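Joluvex Evening Course: Housekeeping Basics
Handout 7 -- Washing up in a shared kitchen

In this lesson we speak about kitchens which many people use on the same day. Please read it before the practice hour.

1. Order of washing
Glasses go first, then cups, then plates, and pans at the end. Change the water when it becomes grey. With a double sink, keep one side for washing and the other for rinsing.

2. Loading the machine
Scrape the plates, but do not rinse them long. Cups stand with the opening down. Knives lie flat -- never with the point up.
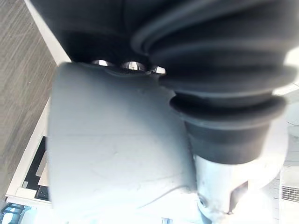
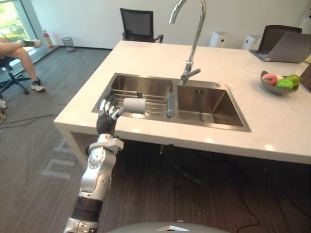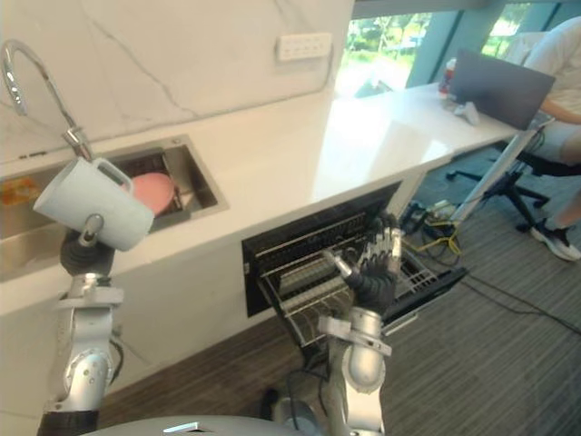
A mug in light blue ceramic, and the dishwasher with its door folded down.

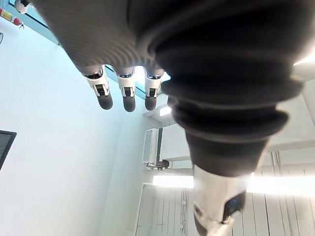 3. Drying
Air drying is cleaner than a damp towel. If you must use a towel, take a fresh one for every 32 pieces. Leave the machine door a little open for 5 minutes before you empty it.

4. Homework
Write a short washing-up plan for the kitchen in the Prerness building (53 users). One page is enough. Bring it to room Varela on 16 Aug 2019.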